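Robot Teaching Lab, session 6 notes
Posted 2023-08-08

OK, so last time we moved the arms around by hand (kinesthetic teaching, if you want the word for the quiz) and a few of you told me your shoulders hurt. Fair! Today we switch to remote control, and I think most of you will like it better, at least after the first clumsy half hour.

The basic idea hasn't changed. You do the task, the computer records joint angles and camera views together, and later we train on the recordings. What changes is where your hands are. With hand guiding you feel the table through the arm. With remote control you mostly don't, so you have to learn to read contact with your eyes, and that takes practice. I spent a whole week in June pushing things into tabletops before I got any good at it.
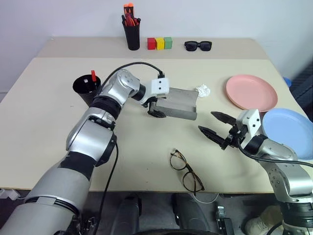

Two-arm tasks are where remote control really pays off. Try hand guiding both arms at once and you'll see what I mean (you need a friend, and then the friend's timing gets into your data too). When one arm holds a tool and the other does the fetching, decide before you start recording which arm moves first. Say it out loud if it helps! I still do.

Some things I want you to watch for:

Go slow near contact, but don't stop. Long pauses teach the robot to pause, and then it sits there forever waiting for nothing.

Look through the robot's camera view. If you can't see the object in that view, the policy can't either, and your demo is leaning on information it will never have.

Keep the small mistakes you fixed. A missed grasp followed by a clean second try is useful. Throw out the ones where you got lost.

For homework, each pair records 7 demos of one two-arm task and writes up 3 of them in detail. My own set from the Tramora project has 622 demos in it, and more than half of those are boring, so don't worry about being clever.

Read the Ikard handout before next session. Lino Carbone has the login for the recording machine if yours stops working.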